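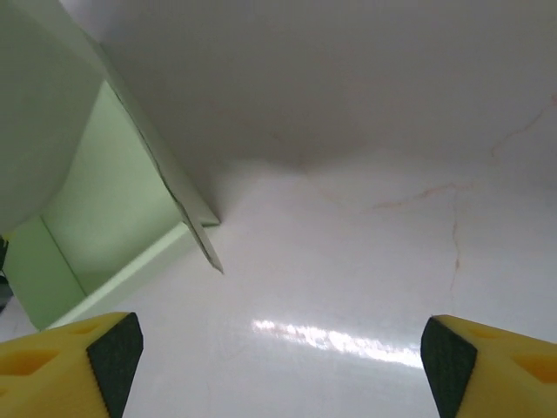 Tultcombe Recorder, Issue 214, p. 6

News > Homes and Trade > Tultcombe

Print this page | E-mail this to a friend

Restard to take in old white surfaces from kitchens and bathrooms

December 5, 2020

Households in Tultcombe who are replacing a kitchen or bathroom can now hand over their old worktops, basins and wall panels at the Restard yard on Mill Lane, where they will be cleaned, checked and sold on.

Restard has dealt in second-hand doors and floorboards for several years. Until now it has turned away anything with a gloss finish. Jamshid Soltani, who manages the yard, said people kept bringing it anyway.

"They take a kitchen out, they've got two good lengths of worktop left, and they don't want to put them in a skip," he said. "We were saying no three or four times a week. In the end it made more sense to clear a bay and say yes."

The yard took in a first batch during the autumn as a trial. Sales came to £3,822, and the most popular items were plain white pieces and those with a marble look. Mr Soltani said both sell quickly to people fitting out a utility room or a rented flat.

Every piece is looked over under a strong light before it is priced. A glossy white surface throws back a bright streak of glare, and staff move round it so that each part is seen clear of the reflection. Thin, irregular lines in pinkish tan can be veining, and they can also be cracks, and the two are easily mixed up at a glance. Pieces with lines of this kind are set to one side for a second check.

"If you run a fingernail over it and it catches, we want to know why," Mr Soltani said. "If it's only the pattern, fine, it goes out on the rack. If it's a crack we mark it with tape and knock the price down, or we don't sell it at all if it was going to be near water."

Curved pieces take longer. Where a surface sweeps up at the back, dirt and old sealant tend to collect in the dip, and the yard asks donors to scrape off what they can before bringing them in. Taps, wastes and brackets should be removed. Screws can be left in a labelled bag.

Lauritsen, the joinery firm in the next unit, will cut worktops to length for buyers on weekday mornings. Cuts are charged separately and customers need to bring their own measurements in millimetres. The firm will not cut anything that has been taped.

The new bay has space for pieces up to 3,000 mm long. Anything over 2,000 mm needs two people to carry it, and donors are asked to ring first so that someone is free to help at the gate. The yard has no van at present and cannot collect.

Restard is not accepting glass panels, cast baths or broken tiles. Natural stone will be taken only after a photograph has been sent in, with the width, depth and thickness written underneath. Buyers can return a piece within a fortnight if it has not been cut or drilled.

The bay is open during normal yard hours and closes over Christmas week. Mr Soltani said prices would be looked at again in February, when the stock from the January sales refits has started to come through. Parking is at the rear of the yard, by the timber racks.

Sign up for our weekly newsletter and get Tultcombe news by e-mail. You can unsubscribe at any time.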